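Clotska is the thing I use to turn a pile of handwritten recipe cards into a tidy set of plain text files I can search. I wrote it for my own kitchen, then a few people asked for it, so now it has a README (this one) and I have to pretend I knew what I was doing.

Last tidied up: 2024-07-23

## What's in the folder

- `cards/` has the recipes themselves, one text file each
- `clotska.py` is the script that reads them and builds the index
- `units.txt` is my list of measures and what they come to in grams or millilitres
- `words.txt` is for spellings, nicknames and old names for ingredients
- `out/` is where the finished book ends up

There are 350 recipes in the main set at the moment. Most came out of two biscuit tins and a ring binder that I brought home from my gran's old house in Asgate, and the rest are mine, torn out of notebooks and typed up on wet evenings. It leans very heavily towards puddings. If you're looking for salads you'll be disappointed (there's one, and it's mostly ham).

## Getting going

You need Python 3 and nothing else. I kept it that way on purpose because I got fed up with things breaking every time I changed laptop.

```
python clotska.py build
```

Give it a moment and you'll have a file called `out/book.txt` with everything in alphabetical order, plus an index by ingredient at the back. If you only want one chapter:

```
python clotska.py build --chapter puddings
```

And to find out what you can make with the half cabbage that's been sitting there looking at you:

```
python clotska.py find cabbage
```

You can put more than one thing after `find` and it'll only show recipes that use all of them. I use this one more than anything else in here, usually while standing in front of the fridge with the door open.

## What a card looks like

I went round and round on this and ended up with something very plain:

```
title: Asgate ginger loaf
chapter: cakes
serves: 12
oven: 160 fan

225 g plain flour
2 tsp ground ginger
1 tsp bicarbonate of soda
100 g butter
100 g dark brown sugar
150 g golden syrup
150 ml milk
1 egg

Melt the butter, sugar and syrup together, let it cool a bit,
then beat in the milk and egg. Stir into the dry things.
Lined loaf tin, about 50 minutes. Better the next day.
```

Top bit, blank line, ingredients, blank line, method. The blank lines matter! If you leave one out the script thinks your method is a shopping list and you get an index entry for "Melt".

The `chapter` line has to be one of the names at the top of `words.txt`. You can add your own there, and I'd love to see what other people come up with. Mine has one called `emergencies`, full of things you can make from tins.

## About the measures

This is the bit I've spent the most time on, and it's still a mess. The older cards use whatever was to hand: teacups, dessertspoons, "a walnut of butter", "a sixpenny bag of currants". I've done my best with `units.txt` but please treat it as one person's guess. I settled on a walnut of butter being 13 grams, after cutting a lot of butter and weighing it, and I'm happy to argue the point.

Ounces are easy. Pints are British pints, so if you're used to American ones your custard will come out thick. Oven settings were nearly all gas marks and I've turned those into fan temperatures, which run a touch cooler than the old kind. If your cakes are coming out pale in the middle, give them longer before you go fiddling with the numbers.

Where a card said nothing at all about the oven ("bake until done" turns up a lot) I've left the line out. The script copes.

## Spelling and handwriting

I typed all of these by hand. I did try scanning a batch back in February and it was a disaster: the software read "suet" as "suer" or "such" nearly every time, and anything with gravy on it came out as soup (well, as nonsense). So there will be typing mistakes, and they're mine.

If I couldn't read a word I put `[?]` after my best guess. You can list them all with:

```
python clotska.py unsure
```

One card calls for a "good pinch of dixit [?]", and I've no idea. I got so fond of it that Dixit is now the name of the index builder inside the script, in case you go reading the code and wonder.

## Printing it out

The plain text is fine on a screen, but I like paper in the kitchen, where a bit of butter does no harm. There's a print layout called Proko that sets each recipe on its own page in large type:

```
python clotska.py print --layout proko
```

It comes out as a PDF sized for A4. A few tips from someone who has wasted a lot of paper:

1. Print two or three pages first and stand them up where you'd normally have a recipe book. If you can't read them from the hob, put the type size up with `--size 16`.
2. Use slightly heavier paper if you've got it. I use 120 gsm, and 80 works but goes floppy over a steaming pan.
3. Lay the pages out side by side on a table before you punch any holes, and check the order. It's so much easier to swap them round now.

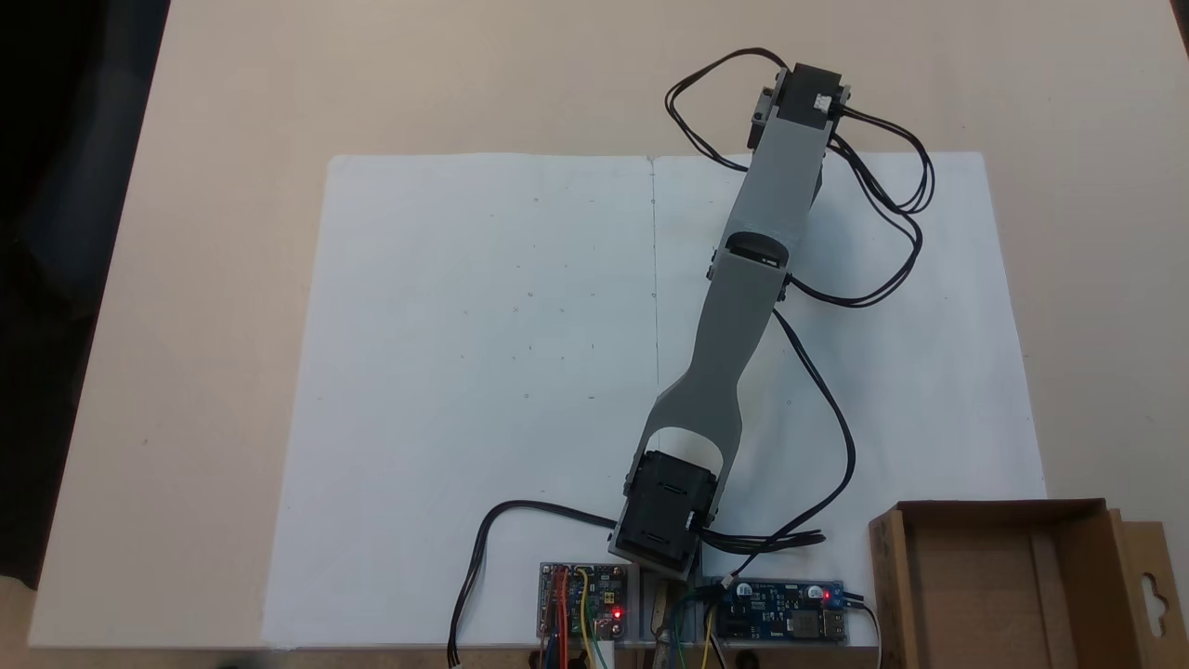 4. Leave a wide margin on the left for the holes. Proko does this by default, but some printers helpfully "fit to page" and undo it, so switch that off.
5. Put the index at the front. I know books have it at the back. Try it, though, it's so much nicer in a ring binder.

Long recipes spill on to a second page. If you print on both sides, you'll be turning over with floury fingers, so I keep `--single` on.

## Things that don't work yet

- Scaling a recipe up or down works for weights but not for eggs. Ask for half of a three egg cake and it'll cheerfully tell you 1.5 eggs.
- Accents in titles get sorted to the end, so crème caramel lives after the Yorkshire pudding.
- `find` doesn't know that a courgette and a marrow are more or less the same thing. You can teach it in `words.txt`, one pair to a line.
- Some of the jam recipes have no yield. The cards just say "fills the jars".
- No pictures of the food. I'm a decent cook and a terrible photographer.

## Sending me recipes

Please do! One card per file, in the format above, and say where it came from if you know ("my aunt", "back of a flour bag", whatever it is). I can't take anything copied straight out of a published cookbook, but if your family has been making it for years and it's drifted a long way from wherever it started, write it out in your own words and send it along.

I try each one before adding it, so it can take a while, and I'm slower with anything that needs a pressure cooker as mine frightens me.

## Licence

The script is MIT. The recipes you can cook, copy, print, scribble on and pass around as you like. If you put them in something of your own, a line saying they came from Clotska would be lovely.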